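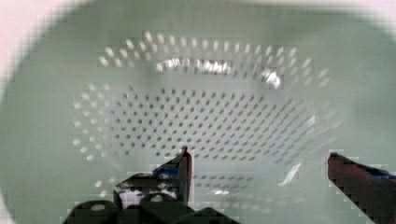

A Winter of Dried Beans

February 16, 2018

I've been meaning to write this one since October, when my husband came home from Jolis with a twenty-pound sack of pinto beans because it was on sale and he can't walk past a sale. We are a household of four and only two of us liked beans at the time. I remember standing in the hallway looking at this sack leaning against the coat rack and thinking, well, there goes the closet.

But here we are in the middle of February and the sack is gone, and I have bought two more kinds, and my younger daughter (who once cried over a burrito) asked for bean soup on her birthday. So I thought I'd put down what I've learned, partly for the few of you who have written in asking, and partly so I can find it again next winter when I've forgotten everything.

I should say that I grew up with beans from a can. My mother was a wonderful cook in plenty of ways but she worked late, and a can was a can. I don't think I saw a dried bean outside of a kindergarten art project until I was in college. The first time I tried cooking them on my own I had a tiny apartment on the second floor over a dry cleaner's in Ormsby, and I boiled a pot of kidney beans all evening long while writing a paper on the Erie Canal, and at eleven at night they were still as hard as gravel. I ate toast. I blamed the stove, which did deserve some of it.

What I know now is that those beans were probably ancient. They'd come from a glass jar that was already in the cupboard when I moved in! Old beans will sometimes just never soften, no matter how kind you are to them, and there's nothing to do but start over with a fresher bag. I wish I had known that at nineteen, because I held a grudge against the whole vegetable for about two decades.
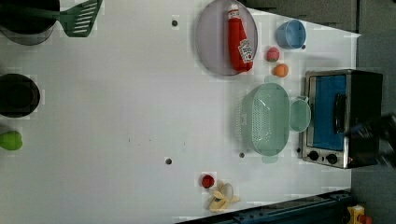 Where I buy them now

Jolis is fine for pintos and black beans. They go through a lot of them, so the bags don't sit, and the price is hard to beat. For anything more unusual I drive out to Jasard, the little dry goods place past the feed store on the county road, where everything is in bins with a scoop and you write the number on the bag yourself with a grease pencil. I love it in there. It smells like coffee and burlap, and the woman at the register will tell you which beans came in most recently if you ask her nicely and aren't in a rush.

Jasard is where I found the flat white ones I wrote about at Christmas, and also a small brown bean with a darker swirl that I have never seen anywhere else and whose name I have now lost twice. I'll get it next time. They're sweet and a little like chestnuts and they make the best broth of any bean I've tried, dark enough that my brother-in-law asked what kind of meat was in it.

I did some arithmetic on our groceries over New Year's, which I do every year with a cup of tea and a certain amount of dread. We spent roughly 930 dollars less over the year than the one before. I can't give the beans credit for all of it - we also quit buying so much deli turkey, and my older daughter got her braces off and no longer needs everything to be yogurt - but the drop is sharpest after October, and I'm going to let them have their share of the glory.

How I go about it

I soak overnight. I know there are people who don't, and a cooking newsletter I subscribe to, Tarkik, ran a long and fairly heated piece last fall arguing that soaking is a waste of a bowl. I tried it their way for two weeks. The beans were perfectly good and took forever, and with school pickup in the middle of the afternoon I never knew whether I'd be eating at six or at eight. Soaking suits how we live. I do it after the dishes, while the kitchen is still warm and the radio is on, and it takes me less time than finding my slippers.

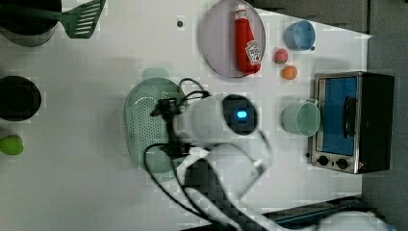

Rinsing is the part I used to skip, and I've come around to it completely. You want to go through them first on a light-colored surface, a handful at a time, because there really are little stones in there now and then, and a cracked molar will cost you a good deal more than you saved. Then a good long rinse under the tap, stirring with your fingers. My choice for this is a pale green colander, the oval kind with a short handle tab at one end, and what I like best about that sort is how small the holes are. Lentils stay put. I had a metal one for years with big star-shaped openings, and every time I made dal a spoonful went down the drain, and I'd stand there feeling sorry for it.

After the soak they go in the heavy pot with fresh water to cover by a couple of inches, half an onion, a bay leaf, and salt. Yes, salt, right from the start! I was raised to believe it made them tough and I have tested this on my own family, and it simply makes them taste better. Bring the pot up to a boil for ten minutes and then put the lid on and slide it into the oven at 300 degrees. Black beans take me an hour and a bit. Pintos want longer. I start fishing one out to taste once the kitchen smells like something, and I taste a few, because the first one you grab is always a liar.

The oven was the big change for me. On the stovetop I was forever lifting the lid and fussing and having the bottom catch while I was on the phone. In the oven the heat comes from all around and they just sit there minding their own business, and I can go fold laundry or (more often) sit on the bed next to the laundry.

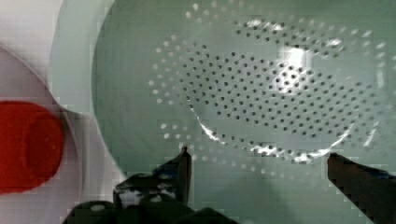 What we do with a big pot

The first night we eat them plain in bowls, with plenty of broth, a spoonful of olive oil, and whatever bread there is. I look forward to this more than any of the fancier things. The second night is usually tacos, or beans mashed into a hot skillet with a little bacon fat and a chopped pickled jalapeño. By the third night everyone has started making faces, so I freeze the rest in the flat kind of freezer bag with plenty of the cooking liquid, and label them, and feel very capable until I find them in April.

Don't throw the broth out, whatever you do. I use it in place of stock for rice, and I've thinned out a tomato soup with it, and last week I cooked a handful of small pasta right in it with a Parmesan rind and some kale that was on its way out. My husband had three bowls and then went to look up whether Jolis was having another sale. I've asked him to leave the closet out of it this time.

If anybody knows the name of the swirly brown bean, please leave it in the comments. I'm going out to Jasard again as soon as the county road is plowed, and I'll put up the recipe for the birthday soup after that. She wants it with the tiny meatballs, so give me a week or two.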